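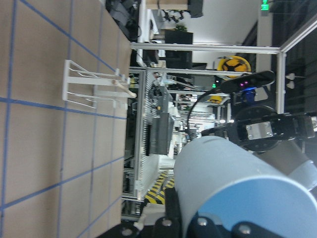
The edge of the table where our robot learns about dish racks

Have you ever taught somebody to tie a shoe? I tried it with my little cousin last January, and I was terrible at it. I kept saying "now you just loop it," and she kept looking at me like I was speaking whale. In the end I stopped talking, put my hands over her hands, and we tied that shoe together. Then we did it again. And again. (And again!)

That's pretty much my job now, except my cousin has been swapped for a robot called Mallet, and the shoe has been swapped for a cup.

Mallet has two arms and no face, and the thing we want Mallet to do is take plastic cups and put them on a rack. You can probably do that while singing and thinking about lunch. But think about how much you know already! You know how hard to squeeze a cup so it doesn't slip. You know which end is the open end. You know what to do if the cup is lying on its side, or if another cup is in the way. Mallet starts out knowing none of it.

So how do you get all that into a robot?

The old way is to write down every single move. Go left this much. Go down this much. Close the fingers. That works great if the cup is always in exactly the same spot, and it works badly the second you nudge the cup over by the width of your thumb. The robot goes to the old spot and grabs a nice big handful of air.

The other way is to show it. We collect examples, lots and lots of them, and a computer program hunts through them for patterns. That's called a learning system. Each example is one go at the job from beginning to end, and we call it a demonstration, or a "demo" if we're in a hurry (we're always in a hurry).

When I make a demo, I'm the one moving the arms. The robot copies what my hands do, and while that's going on the computer saves two kinds of things. It saves what the cameras see, and it saves how every joint in the arms is bent and how far open the fingers are. Put those together and you've got something like a diary: "When things looked like THIS, the arms did THAT." One demo is a whole stack of those little diary lines.

Our table is covered in brown paper with blue tape on it, in a big grid. The tape is for us humans. Before each demo we set the tray of cups down somewhere, and the grid helps us talk about where. "Try it one box closer to the window" is a lot easier than "try it over there, no, there, no, back a bit." Some of the tape has gone crooked and I keep meaning to fix it.
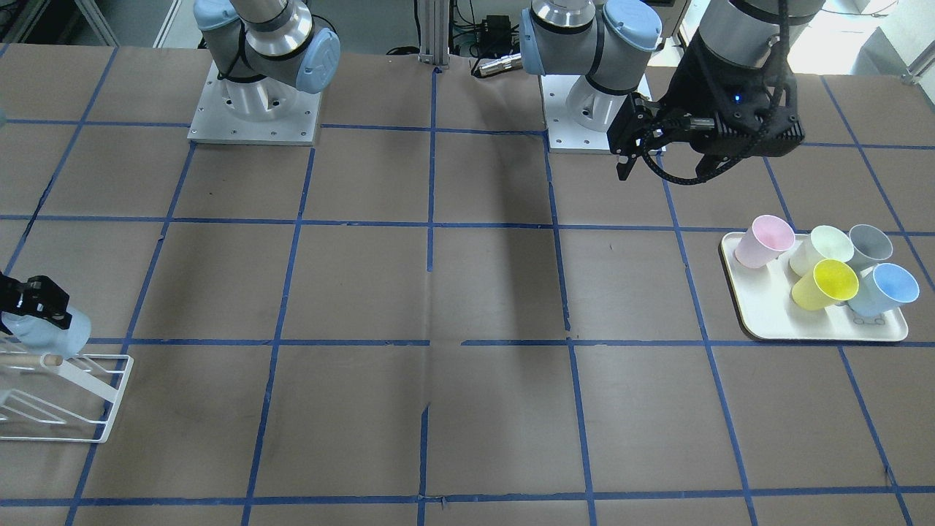 Eyvindur Þorgeirsson wrote in to ask why we don't make one really perfect demo and let the robot copy it forever, the way you'd trace a good drawing. If the first one goes well, he said, doing it over and over sounds like a waste of an afternoon.

I love this question, because I asked it too in my first week! Think of it like spelling. If I teach you to spell "cat," you can spell "cat." You can't spell "bat" or "catch" yet. But if I show you a whole bunch of words, you start to notice things, like what the letter C does and how "at" sounds, and pretty soon you can take a good guess at a word you've never met. A robot that has one perfect demo can only do that one cup in that one place. A robot with many demos has a chance at a new one.

That's why we change things up on purpose. We swap the cups around. We move the tray. We pick a yellow one first, then next time a pink one. If I always started with the yellow cup, the program might decide that yellow is what matters, and then it could get stuck on a day with no yellow cup. Programs are funny that way. They'll learn whatever you show them, even the parts you didn't know you were showing.

Here's my favorite example of that. For a whole morning I had a habit of wiggling the gripper a tiny bit before I closed it. I didn't notice! I guess I was nervous. A while later we tested what the program had learned from that morning, and the robot went over to a cup, stopped, and wiggled. It had picked up my nervous wiggle along with everything else. Agathe laughed so hard she had to go stand in the hall.

Now, the messy ones. Sometimes I drop a cup. Sometimes I line it up badly and have to back off and try again. A few of those we throw out, like when I get muddled and do the steps in a silly order. But we hang on to some where I slipped and then fixed it, because fixing things is a skill too. If the robot only ever sees cups going on smoothly, it won't have any idea what to do when one is crooked.

As of this week we have 1,702 demos saved. On a good day I can make 32 before my shoulders start complaining, and then Agathe takes over. She's much calmer than I am, and her demos look different from mine -- slower, with big swoopy curves. That's a good thing. With two people teaching, the program gets to see that there's more than one way to do the job right.

Want to try being a teacher like this at home? You'll need a friend, some plastic cups, and a scarf for a blindfold.

Put the cups on a table and blindfold your friend. Stand behind them and move their hands with yours so that they pick up a cup and set it down upside down. No talking! Do that 5 times, with the cup in the same place each time. Then move the cup, let go of their hands, and see how they get on by themselves.

After that, start over, but this time move the cup before every turn. Does your friend search around more? Do they use their hands in a different way? Write down what you see, and then swap places so you get to be the robot. (Being the robot is the best part.)

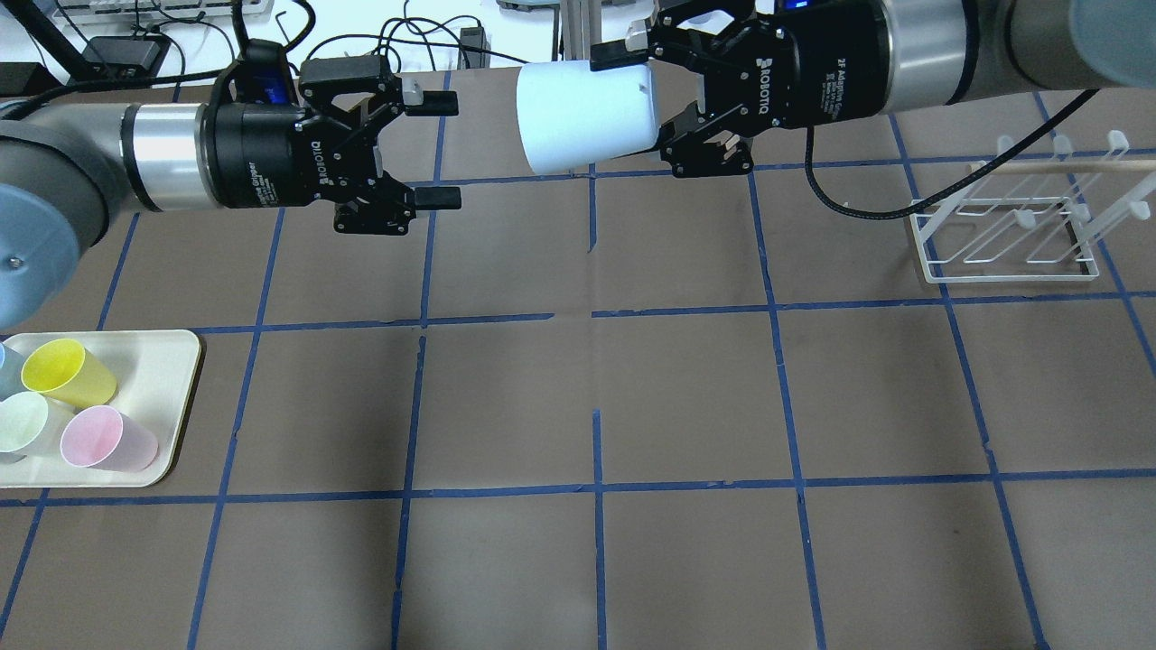 Words by Maëlys Roussel
Demos by Maëlys Roussel and Agathe Boyer
For readers 8 and up | October 27, 2020

One more thing before I go back to my cups, and it's about hands. You have two, and so does Mallet, sort of. Each arm ends in a gripper with two fingers. No thumb, no palm, no pinky! Try picking up a cup using only one finger and your thumb on each hand and you'll get the idea. It's fine until you need to turn the cup around, and then it gets tricky in a hurry.

Using two arms gives you more choices. One can hold a cup while the other gets ready, or you can pass something across if it's too far to reach. Passing is hard to teach, though, because of the timing. If the first hand lets go too soon, the cup falls. If it hangs on too long, you get a tug-of-war. My hands know when to let go and I couldn't tell you how they know. I can only do it over and over, and let the diary fill up with all the tiny moves I make without thinking.

A few words to keep:

Demonstration: one go at the job, shown by a person and saved by the computer.

Gripper: the part on the end of a robot arm that grabs things.

Joint: a place where an arm bends or turns. You've got one at your elbow.

Learning system: a program that gets its know-how from examples.

If you try the blindfold game, send us your notes and tell us which cup spot was the hardest. Drawings are welcome too, and we've got plenty of wall left to tape them on.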